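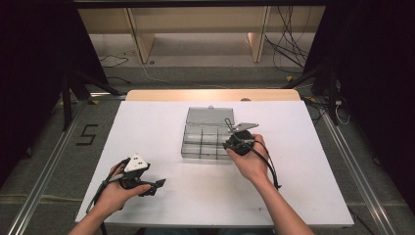 ## 4. Setting up the board for the lid task

Right, if you've got this far you've already charged everything, paired both grippers in the Skoryk app and read section 3 (please read section 3, I spent a whole weekend on it). This bit covers getting the table ready for the first proper club task, the one we call Lolline on the score sheet. It's one clear compartment box, one lid and two grippers, and it's harder than it sounds!

I last went through these steps with the kit on Saturday, August 15, 2026, so if your menus look different from mine you've probably got a newer version of the app. Have a look at the change notes before you ring round asking for help.

### 4.1 Getting the table ready

1. Wipe the white board down on both faces and lay it flat on the table. If it rocks, turn it over and try again – one of our boards has been slightly bowed since April and only sits well one way up.
2. Check the number taped on the floor next to your table and type it into the **Station** box in the app. I've saved a whole evening's recordings under the wrong station before now and had to rename the lot by hand.
3. Put the box near the middle of the board with the hinge on the far side, so the lid opens away from you.
4. Take everything out of the compartments. For this task we start and finish with an empty box. Filling it comes in section 6.
5. Open and close the lid a couple of times with your fingers. You want to know how stiff the catch is before you try it with jaws.

> **Note:** The see-through boxes throw back a lot of light. If you're getting bright streaks in the wrist view, turn the box a little before you start messing with the exposure. I always went straight to exposure in my first term and it made everything else on the board look grey and sad.

### 4.2 Picking up the grippers

1. Pick up the left gripper first and let its cable hang down on your left. Do the same on the right. If the two cables cross in front of you, put both down and start again.
2. Hold the handle the way you'd hold a bike brake, fingers wrapped round, not too tight. You'll be doing around 50 goes in a session and your hands will tell you all about it if you squeeze.
3. Keep the marker plate facing up and keep your sleeves away from it. Most of us just roll them up.
4. Open and close each gripper fully, twice. The bars in the app should run from 0 up to 1,000. If one gets stuck short of the top, go to **Settings > Jaw range** and press **Relearn**.

> **Caution:** Keep your fingers out of the linkage. It doesn't look like much, but it gives you a proper nip, and it's usually the person who's reaching over to help who gets caught.

### 4.3 Checking the wrist view

Open the live view for each gripper in turn. What you're after is a view with both fingertips in it and as much of the box as you can manage, from quite low down. Bring the tips up close to the near wall and stop there for a moment. If you can see the dividers past the tips, you're fine.

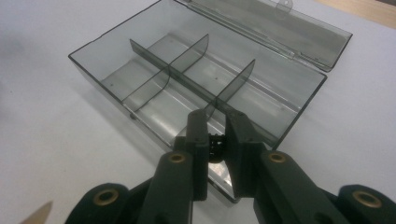 **Wrist view**

Two things to look at while you're holding still. First, the tips should look level with each other. If one sits higher, the finger has slipped on its joint and wants nudging back (see 7.2). Second, find the little tab on the front lip of the lid. It's smoky see-through plastic on a white board, so it's faint, and you need to know where it is – that's what you'll be pulling on when you close up.

Watch out for the curved divider too. Its top edge slopes, so a tip that clears one end can still catch the other. Come in a bit higher than you think and you'll save yourself a lot of clattering.

### 4.4 Your first recording

1. Lid open, box empty, both grippers just off the board. This is the start pose.
2. Press the foot switch. Wait for the beep, then count two before you move.
3. Steady the base with one gripper and bring the lid over with the other. I hold with my left, but do whichever feels natural and stick with it for the whole session.
4. Press down on the lid until it catches. Don't lean on it.
5. Go back to the start pose with the lid shut and press the foot switch again.

If you drop the lid, carry on and finish the go. Mark it **Fumble** afterwards. Don't delete it! The Evero group want the fumbles as much as the clean ones, and the target for the season is 2,000 goes of all sorts, so every one helps.

> **Note:** The foot switch beeps once for start and twice for stop. If you hear three, the memory is full. Swap the card, put the full one in the Trerkel tin and write your station number on the slip.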